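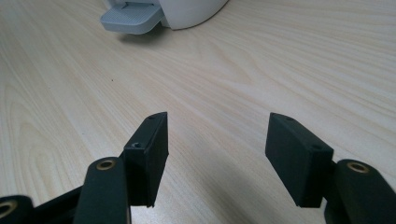 **Bag keeps sliding down into my little pedal bin -- what am I doing wrong?**

posted by **povex_kitchen**

I bought one of those small step-on trash cans last September, the kind you tuck under a desk or next to a craft table, and I love it except for one thing. Every time I drop something in with any weight to it (a tea bag, half an apple) the bag lets go of the rim and slumps to the bottom. Then the next tissue lands between the bag and the wall of the can, and I end up washing the whole thing in the bathtub at 11 at night.

I've tried the store bags from Cuken and the bigger ones we use in the kitchen. The small ones barely reach over the edge and the big ones puff up so much that the lid won't close. I also tried a rubber band, which worked until it shot off and I lost it behind the radiator. Is there a trick, or did I just buy a bad can? It does have a ring thing around the top that lifts up, and I've never been sure if it's for anything.

---

**lim_and_lemons**

That ring is your answer! I had mine for more than 3 years before I figured this out, so don't feel bad. The ring is there to pin the bag down. You lift it up, pull the bag over the edge of the can so a few inches hang down on the outside, and then push the ring back on top of the bag. It needs a good push all the way around, and you should feel it sit down flat.

What I do now:

1. Put the can up on a table where you can see into it. Doing this bent over on the floor is why I kept getting it crooked.
2. Flip the lid all the way back so it stays put.
3. Lift the ring off, shake the bag open, and push your fist down into the corners to get the air out. Trapped air is what makes it puff up.
4. Fold the top of the bag over the rim, then press the ring down on it.
5. Drop in something light and then something heavier, and see if the bag moves.

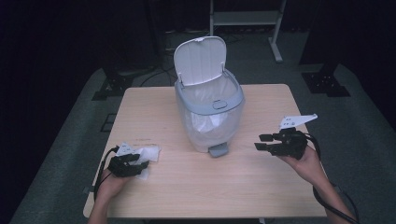 Bag size matters too, and I'd go one size up from what you think you need -- the box I get from Pirkent has 20 on a roll and they're plenty long. You want enough bag to go over the edge with some to spare. A see-through white liner is nice for this, draped over the rim and held under the gray band, with the folds showing so you can tell how it's sitting. Mine is a small white and gray can with the foot pedal at the front, and a crumpled tissue is about the heaviest thing that goes in it most days, but it's held up to coffee grounds as well. If there's a lot of extra bag hanging out the bottom of the ring, just tuck it back up under.

---

**apt298**

Mine didn't come with a ring so I use two binder clips. Looks dumb, works fine. Keep them on the sides, away from the hinge, or the lid sits crooked.

---

**povex_kitchen**

Okay, I went and pulled on the ring and it came right up, and there was a whole line of old crumbs under it (gross, sorry). Bag is on, ring is down, and I dropped in a whole orange and it stayed! Going to wipe down the table now and then go look for that rubber band. Thank you both so much!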